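Print this page | E-mail to a friend
Shares: 266

Workshop Tips: Laundry for People Whose Laundry Is Done by Software

My household runs a two-armed robot out of the living room. I write the code, which means that when a shirt lands on the floor it is my fault twice, once as the programmer and once as the person who now has to iron it. What follows are the tips I wish I'd taped to the wall before starting. Most of them are about hangers. Hangers are the worst object in the home, and I say that as someone who has also tried forks.

Start with the rail, then the code

Put the rail somewhere you can leave it for a week. Every time you nudge the stand, your saved positions become fiction. I used to fold ours away each evening and spend the next morning re-measuring, until I put masking tape on the floor at each foot. Tape costs almost nothing and has outperformed the calibration routine I wrote in October.

Have the software find the rail at the start of every run anyway. Ask it for two points on the rod, as far apart as the camera can manage, and draw the line between them. My first version assumed the rod was level. A rod resting on whatever furniture was available is never level, and a hanger placed on the theoretical rod falls off the real one with a clatter that carries to the neighbors.

Shiny rods fool depth cameras. If yours reports that the rod is somewhere in the next room, wrap a bit of matte tape near each end and track the tape. You can take it off again when company comes, or leave it there and call it industrial.

Pick your hangers like you pick your fights

Bright plastic ones are your friends. A red or green hanger stands out from almost any floor, and a plain color threshold will find it before the fancy model has finished loading. Clear hangers are for people who enjoy suffering. Black ones against a black cabinet are for people who enjoy suffering quietly.

Teach the hook separately from the body. I had one detector for "hanger," and it proudly put its box around the whole thing, with the grasp point dead center, where there is nothing at all but air. The gripper closed on that air with real conviction. Now I ask for the hook, the neck and the bottom bar as three points, and the grasp goes just under the neck.

A hanger that has tipped on its end is a different problem from one hanging properly. Give it its own name in your labels. If you lump them together, the planner will try to slide a sideways hanger along the rod as if it were a well-behaved one, and you'll get the whole family on the floor.
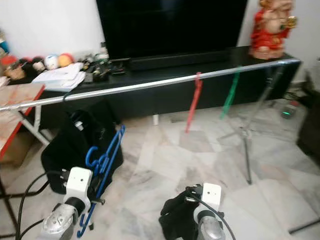

Tangles deserve a rule of their own. When two hooks show up closer together than the width of the gripper, my code now refuses to try for either and goes looking for an easier one. This feels like cowardice, and I recommend it. Half of what I call planning these days is a list of things the arms aren't allowed to attempt.

Slow is a setting

Set one speed for moving through open space and a much lower one for anything within a hand's width of the rod. I run the slow one at 20 percent. It's dull to watch, so go make coffee, within reach of the stop button.

Add a wait after every release. A hanger swings, and if the camera takes its next look mid-swing, the position it saves belongs to a hanger that has since moved on. I wait 2 seconds. I tried to be clever and have the code detect when the swinging stopped, and it once stood there for most of a dinner, watching a hanger drift in the draft from the window. Keep the timer.

Cables count as obstacles. Your planner knows exactly where the arms are and has no opinion whatever about the cord trailing behind them. I put a fat invisible box around each cable run in the collision map. The arms take the long way around now, muttering in the log file.

Mark the television as forbidden

Do this before anything else. I know it's halfway down the page. If your rail is near a screen, draw a wall in software between the two and make it thicker than you think you need. A switched-off screen is also a big dark mirror, and mine once persuaded the detector that there was a second hanger living inside the set. Mask that part of the picture out completely. Same goes for anything you'd have to explain to a relative if it got knocked over.

On tooling, briefly, before I get letters

I've used three packages for this. Domwood is free, and the planner is good, and the settings are kept in a file that seems to have been written on a dare. Kestitz has the nicer replay viewer: you can scrub back through a failed grasp and see what the camera believed at the time, which is humbling. Lü is small and quick and does one thing, hand-eye calibration, and I run it whenever results go odd.

Whichever you choose, save the failures. I kept 200 recordings of good runs before it dawned on me that they all taught the same lesson. The drops are where you find out that your lighting changes at four in the afternoon. Name the files something you'll understand later. I have a folder called "bad_new_final" and I am afraid of it.

And write down what you changed, on paper, next to the machine. One change per run. I break this rule constantly and have never once been glad.

Small stuff that doesn't fit anywhere else

Check the white balance after dark. Under our lamp, red turns orange and the color threshold gives up.

If the grip slips on smooth plastic, try a bit of cloth or a rubber band before you touch the force setting. I cracked a hanger finding the upper limit of the force setting.

Test the stop button on a boring day.

Don't demo it for guests. It works until the doorbell.

Next time: socks, a topic on which the people of Clamenthorpe have sent me a surprising amount of mail, most of it discouraging.

Print this page | E-mail to a friend

Comments

tapemeasure_mo
The floor tape tip just saved my weekend. I've been recalibrating daily like a fool. Any reason you don't put printed markers on the stand as well? Mine are glued to the legs and the camera picks them up fine.

oldironer
Wooden hangers are easier than plastic in my experience, they don't swing as much. They do hurt more when they land on your foot.

gantrygal
Seconding the hook-as-separate-point advice. I also label which way the hook opens. Without that, mine came at the rod from the wrong side and just pushed the hanger along it till it ran out of rod.

quietlybroken
How do you do the mirror mask if the camera moves with the head? A fixed mask slides right off the TV on mine.

Reply from the author
Tie it to the map and project it into the picture for each look. Four corners of the screen, measured once, with a tape measure. Then add a margin, then add another one.

quietlybroken
Got it, thanks. Going to find the tape measure.

5 comments | Shares: 266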